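Planning and Budgeting a Two-Arm Tabletop Station for the Teaching Laboratory

Project report submitted by Rokeya Marikar, Kasun Herath and Piyumi Amarasinghe
Project supervisor: Rasa Vanags

We use cookies to improve your experience on this site. By continuing to browse, you agree to our use of cookies. Accept / Manage preferences

1. Purpose of the project

The department intends to add a second two-arm station to the teaching laboratory before the next intake of students. The project team was asked to prepare a purchasing plan, to compare the offers received, and to recommend an order in which the money should be spent. The team was not asked to choose a research topic for the station. The plan therefore covers general tabletop work, such as sorting, placing and clearing small items.

2. Method

The team worked in the laboratory over seven weeks, beginning in April. The existing station was used to find out which parts of the equipment limit student work and which parts do not. Obaidul Kanagaratnam, the laboratory manager, provided the repair log and the list of spare parts ordered for that station. Written offers were requested from Cladomance and Cliltix. Both firms were given the same list of requirements, and both replied before the deadline.

Working time was treated as a cost. A station that stands idle while a finger pad or cable is on order still takes up floor space, and the students assigned to it must be moved to another group.

3. Comparison of offers

Cladomance offered the arms, grippers and controller as a single package, with two years of service included. Spare fingers are sold only in sets. Cliltix offered the arms alone and would leave the grippers to be bought separately. The Cliltix arms cost less, but the department would have to make its own mounting parts and accept responsibility for the fit. The team estimated 40 hours of workshop time for this task, including testing.

The team also looked at whether the controller could be shared between the two stations. Mr. Kanagaratnam advised against this. The class schedule places two groups in the laboratory at the same time on most afternoons, and a shared controller would remove the main benefit of the purchase.

Software was considered separately. The laboratory already uses Saha for recording and replaying arm movements, and its license allows one more station at no added charge. Both offers were checked against the Saha list of supported controllers. The Cladomance controller is on the list. The Cliltix arms require an adapter, Rerkirell, which must be bought and renewed each year.

4. Table, objects and small items

Small items were left out of the department's first budget. The team recommends a separate line for them. Plates, trays and handling objects wear out or go missing, and past replacements were paid for from the repair fund, where they are difficult to trace. The line should also cover spare cables and finger pads. 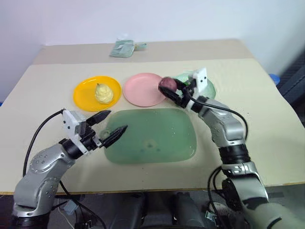
Page last modified: April, 9:40 a.m.

Plate-and-tray work places modest demands on the arms themselves. One gripper can hold a small round object at the back of the table while the other stays open over the near side, and a single tabletop gives both arms enough to do. The team found no need for the longer arms listed as an option in either offer. The tabletop does pick up scuffs and small marks, and a replaceable top sheet has been added to the small items line.

Cable routing deserves attention at the time of purchase. Cables that hang in a loop along the outside of an arm need slack for the full range of movement, and the supplier should be asked to state how much slack is allowed. Neither offer gave this figure.

5. Recommendation

The team recommends the Cladomance package. The order should be placed in two parts, with the arms, grippers and controller first and the table and small items second. Nine percent of the total budget should be held back until the station has passed its acceptance test.

6. Open points

Delivery charges had not been confirmed by Cladomance when this report was submitted. Ms. Vanags will forward the final amount to the department office, and the budget sheet will be revised at that time.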